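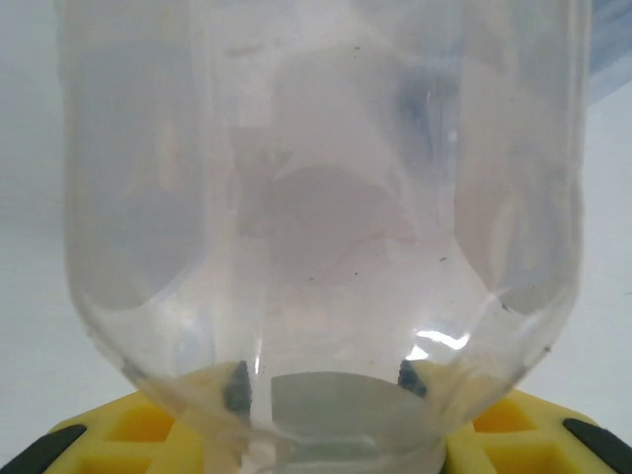 I have taken four package tours in my life, and after each one I told my friends that it was good. It was good, mostly. But I have begun to think that the package tour gives us less than it promises, and that the reason is the printed day plan. My last tour was nine days on the coast around Covside, with one excursion inland to Skaltutwood. On the first morning each passenger received a large clear plastic bottle, the kind with broad indented panels in the sides, and a sheet of paper with the hours of the whole week. The bottle was useful to me every day. The sheet of paper made me nervous from the moment I read it.

Let me explain what was on it. Breakfast at seven, bus at eight, old harbour at half past eight, chapel at ten, pottery workshop at eleven, lunch. In the brochure there were 21 sights for the nine days, and the company was clearly proud of this number, because it was printed larger than the price. I understand why. When a person compares two tours at the kitchen table, she has only the paper in front of her, and 21 looks like more holiday than 12. I compared in the same way myself. I chose the tour with more.

What I remember from these sights is small. I remember the chapel at Clorklow, but I remember it because the bus had a problem with its door and we had to stay there for more than two hours. During the first 20 minutes we did what the sheet said: we looked at the ceiling, we listened to the guide, we took our photographs. After that there was no plan. Some people went to sleep on the wall outside. I walked behind the chapel and found a path down to a stream, with a very old washing place made of flat stones, and two women from the village were sitting there and talking. One of them asked me where I came from. We spoke for a long time, in bad English on both sides, about the price of fish and about daughters. In the evening the company apologised to us for the delay and gave everybody a free glass of wine.

I do not want to say that companies should break their buses. I want to say that they should sell us the two hours.

The usual answer to this opinion is that a person who wants free time can travel alone. I have heard it many times, and I find it a little unkind. There are many of us who do not drive, or do not like to arrive in a strange town after dark, or do not speak the language well enough to argue about a hotel room. My knees are not good, and I like that somebody carries the suitcase. For us the package is the only way we would go at all. Why must we accept, together with the help, that each hour belongs to someone else? These are two different things, and they are sold as one.

Another answer is about money. A stop in a workshop or a shop often brings the company a commission, and this commission keeps the price low. I accept that this is true. On my tour we visited a leather shop, a honey shop and the pottery workshop, and I suppose that without them I would have paid more. The local excursion to Skaltutwood cost 128 on top of the tour price, and I paid it, and I would have paid the same amount gladly for one free afternoon in Covside with the bus waiting until six. It was never offered. I asked the guide, and she said that people complain when there is a hole in the programme. Perhaps they do. But they complain because the brochure has taught them to count.

I should be fair and mention one firm which does it differently. Akinola is a small company, and I travelled with them in March of last year, five days only. Their plan had one fixed visit each morning. After lunch there was a line which said "the guide is in the café on the square until five o'clock". That was all. If you wanted to see the museum, she would take you. If you wanted to sit, you sat. Almost half of our group went with her each day, and the others did not, and at dinner we had something to tell each other — on the big tours nobody has anything to tell, as we have all seen the same ceiling.

It was not perfect. One couple felt that they did not get enough for their money, and they said this loudly. The café was also not cheap. But I can still draw the streets of that town on a piece of paper, and from the nine days I could not draw you even the way from the hotel to the sea.

My wish is therefore quite modest. Print the number of free hours in the brochure, in the same large letters as the number of sights, and let us choose with both numbers before our eyes. I think the companies would be surprised how many of their older passengers look at the second one first.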